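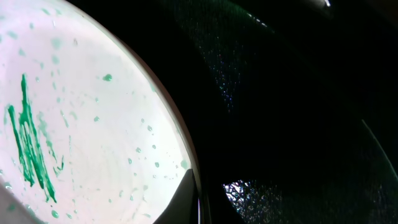 The wiping policy is at a point where I can write down what we know. The short version is that adding the wrist cameras helped a lot, and the way we score a plate matters more than I expected.

The setup is the same two-arm table I wrote about in March. The task is a plate with green on it, and the arms have to deal with the green without dragging the plate off the tray. Leilani Lindgren and I collected 211 demonstrations for the first version, all teleoperated. That version used only the overhead view, and it treated any plate as finished once the biggest streak was broken up. From above, small drops barely register. The policy had no reason to go after them.

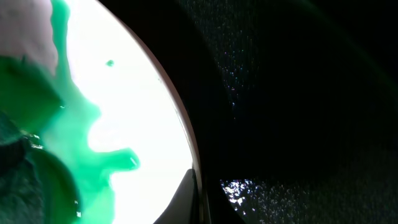 Shahram Ansari suggested giving the wrist views their own encoder and not sharing weights with the overhead one. I was against it, mostly for training time. We tried it anyway and it trained overnight on the machine we call Thiele. Same demonstrations, same seed. In simulation it made no difference, but on real plates it went back for drops near the rim, where the old one would lift off and stop.

The trouble with wrist views is glare. A white plate under our lights washes out, and thin green on washed-out white is hard even for me to label. Yamuna Krishnan relabeled those clips with a third class for "can't tell," and we mask them out of the loss. 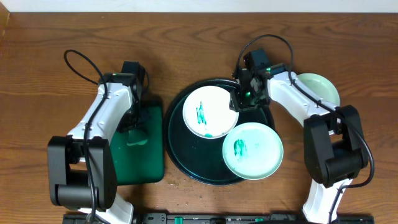 We now run up to 230 steps per episode before a timeout, and both arms are allowed over the tray together. I had a rule against that. Aba Tsikata took it out on a Tuesday and the collisions I was worried about haven't shown up yet.

Still open: the pale green plates. Green on green gives the overhead encoder very little to work with, and I don't have a good number for it yet. I also want to rerun the old scoring on the new policy so the comparison is fair. Code goes in the Ultari repo once I clean up the config files.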